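Stop Building the Butler

Every few weeks a new person walks into the Grovgate workshop with a laptop, a look of purpose, and a plan to build a robot that does the housework. All of it. The dishes, the cat box, the laundry, the making of the beds. We show them where the coffee is. We're kind about it. I was that person, and people were kind to me.

My argument is that the home robot should be built small, by the person whose home it is, for one job that person hates. I'd like to see a lot more of these and a lot fewer butlers. I hold this view with the calm of somebody who spent $1,575 on the alternative.

The alternative was called Roman. I named him before I built him, which should have been a warning. Roman was going to roll from room to room on a wheeled base and tidy. I had drawings of him tidying. In the drawings he has a sort of neck. What I ended up with was a very heavy cart that could find the kitchen if you started it in the kitchen, and an arm that could reach the counter or the floor depending on which set of bolts you used. To switch between the two took me 50 minutes and a socket wrench. I could have tidied the house.

Selim Şimşekoğlu, who had the bench next to mine that year, watched the whole thing without comment. He was building a thing that picked up socks. Only socks, only off a flat surface, only in his own bedroom. I thought this was sad. I remember feeling sorry for him, while I was lying on my back under Roman looking for a washer.

Selim's sock machine works. It works badly, and I want to be fair to Roman here, but it works. It gets the sock on the second or third try and drops it in a bin, and if the sock is black and the room is dim it grabs at nothing for a while like a man feeling for his glasses. He calls it Skimis and has never explained why. It's been running, on and off, for two winters. Roman is a plant stand.

I know the case against me, as I've heard it from Perihan Akgül most Thursdays. Perihan says a robot that does one thing is an appliance, and we have those already, and the good ones cost less than my mistakes. She says if everybody builds a sock picker then the world has a lot of sock pickers and no progress. She says the whole point of an arm with fingers on it is that it doesn't care what it's picking up. She's an engineer and I sell flooring, so you can decide how much weight to give each of us.

Where I think she goes wrong is the word "doesn't care." Fingers care a great deal. Ask anyone who has tried to get a gripper to take hold of cloth. A wooden block will sit there and be a block for you all day long. Cloth has opinions. You close on the edge and you get the top layer, and the other layers stay behind, and now your neat stack is a heap. Close a little lower and you've got the stack plus a pinch of whatever the stack was lying on. We lost most of October to this. Perihan and I have argued about finger angle until they turned off the lights on us, and I mean that literally, as the lights at Grovgate are on a timer.

And cloth is only the start of it. Somebody's bed has a soft mattress, somebody else's is like a door. One person folds in thirds. My mother folds in a way I can only describe as private. A company that wants to sell one machine to everybody has to handle all of that, and so it has to be enormously clever, and so it costs what a car costs and arrives the year after next. You don't have to handle any of it. You have one bed. You know what's on it, and you know which corner sags. You can cheat like crazy, and I believe cheating is the great overlooked advantage of the home builder. Selim's machine knows where the bedroom rug ends because Selim put tape there.

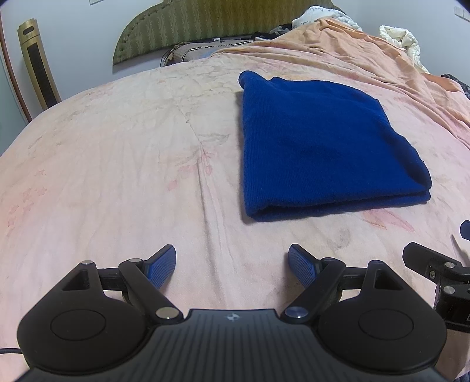

Working at home also cures you of the workshop, which is a dishonest place. I say this with love. At Grovgate the tables are flat, the light is even, and the test towel has been folded so many times that it practically folds itself. Our group project, Isinum, managed 37 clean pickups in a row on that table, and there was applause, and someone got cake. Then we tried it on a real bed with a real bedspread and it was humbled in under a minute. Patterned fabric under the thing you want. Wrinkles that look like edges. Edges that look like wrinkles. A mattress that gives just enough to make your careful height setting a work of fiction.

Perihan's answer is that this is exactly why you need the general approach: gather enough tries in enough bedrooms and the machine learns what a bed is. Fine. She may well be right, and I hope I'm alive for it. But she's talking about something a large number of people do together over a long time, and I'm talking about what you, with a spare corner and a tolerance for small screws, should do with your winter. Those are separate questions and she keeps answering hers when I ask mine.

There's a money side to this too. The parts for a modest one-job machine can be had for $250 if you scrounge, and at Grovgate scrounging is a sport. I have seen grown adults race across a parking lot for a dead printer. For that amount you get something you understand all the way down. When it breaks, and it will, you'll know which part is sulking. With Roman I never knew. Something would whine, and I'd take off a panel, and there'd be another panel.

I'd also ask you to pick a job you really do hate. People skip this. They pick the job that would look good on video, and then in February, when the wrist joint has come loose for the fourth time, there's nothing to keep them going. Hatred will keep you going. I can't stand putting away folded laundry. I'll wash it, I'll dry it, I'll even fold it, and then it stays on the bed until bedtime, when it moves to the chair. So my next machine will take one folded item off the bed and put it on one shelf. The shelf is low. I lowered it myself, for the robot, and I feel no shame.

Perihan has offered to help with the fingers, on the condition that I let her make them "a little more general." I've said she can have one finger.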